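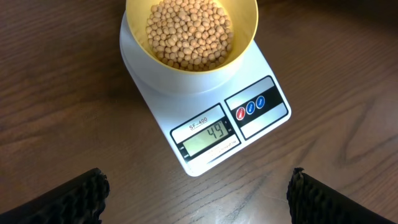

Balança digital de cozinha com taça amarela.

ATA DA REUNIÃO – GRUPO DE TRABALHO PARA A UNIFORMIZAÇÃO DE PORÇÕES E FICHAS TÉCNICAS
Refeitório central, segunda-feira, 14h30

Presentes: coordenação do serviço de alimentação, cozinha central, nutrição, aprovisionamento, qualidade e um representante da Clindico (sistema de gestão de dietas).
Ausência justificada: manutenção.

1. Aprovação da ata anterior
Aprovada por unanimidade, com uma correção no ponto 4: onde se lia "peso cru" deve ler-se "peso cozinhado escorrido".

2. Fichas técnicas
A nutrição informou que a base de dados contém 496 fichas ativas, das quais 8 aguardam validação por falta de rendimento de cozedura. Trata-se de leguminosas secas, dois arrozes e um preparado de quinoa. A cozinha central compromete-se a entregar os pesos em falta até ao fecho de setembro. Até lá, estas fichas permanecem bloqueadas para planeamento de ementas.

Foi discutida a unidade a adotar nos condimentos. A qualidade propôs gramas em todos os casos, incluindo azeite e vinagre. A cozinha objetou que as linhas de tempero trabalham com medidas de volume e que a conversão na hora do serviço gera erro. Deliberado: a ficha regista gramas; a folha de produção imprime gramas e mililitros, com densidade fixa por produto. A Clindico confirma que o campo existe, mas não está ativo no perfil da instituição.

3. Verificação de pesos no empratamento
Apresentado o resumo do último período de controlo, com 1334 pratos pesados. Os desvios acima da tolerância concentram-se no acompanhamento e na sopa do turno da noite. A proteína mantém-se dentro dos limites em todos os turnos.

A coordenação pediu que a tara dos recipientes passe a constar do registo. Verificou-se que duas linhas usam cuvetes de modelos diferentes com a mesma tara declarada. O procedimento passa a ser: recipiente vazio, tara, enchimento, leitura estabilizada, registo. A alteração entra na instrução de trabalho na próxima revisão.

4. Fornecedores
a) Besuteck – A proposta de calibração anual inclui certificado por equipamento, mas exclui deslocações fora do horário de expediente. O aprovisionamento vai pedir preço em separado para intervenções ao sábado.
b) Antunes – Mantêm-se as entregas de hortícolas com diferença entre peso faturado e peso rececionado. Foi aceite a nota de crédito relativa às duas últimas guias. Caso a situação se repita, aplica-se a cláusula de penalização.
c) Stalov – Amostras de cuvetes reutilizáveis recebidas. A qualidade aguarda a declaração de conformidade para contacto com alimentos antes de autorizar o ensaio em linha.

5. Dietas de textura modificada
A nutrição alertou para a ausência de critério escrito quanto à água adicionada nas dietas pastosas. O volume varia com o operador e altera o valor nutricional por porção. Aprovada a realização de ensaios com três receitas de base (carne, peixe e legumes), com registo do líquido adicionado e da consistência obtida. Os resultados serão apresentados na próxima reunião.

6. Outros assuntos
O quadro de alergénios da copa do piso 2 está desatualizado. A qualidade substitui ainda esta semana.
O pedido de segunda impressora de etiquetas fica pendente de cabimento.

7. Ações
Cozinha central: rendimentos das fichas bloqueadas.
Clindico: ativação do campo de densidade e teste de impressão da folha de produção.
Aprovisionamento: preço adicional da Besuteck; seguimento das guias da Antunes.
Qualidade: revisão da instrução de trabalho; declaração da Stalov; quadro de alergénios.
Nutrição: protocolo dos ensaios de textura.

A reunião terminou às 16h10. A próxima convocatória segue por correio eletrónico.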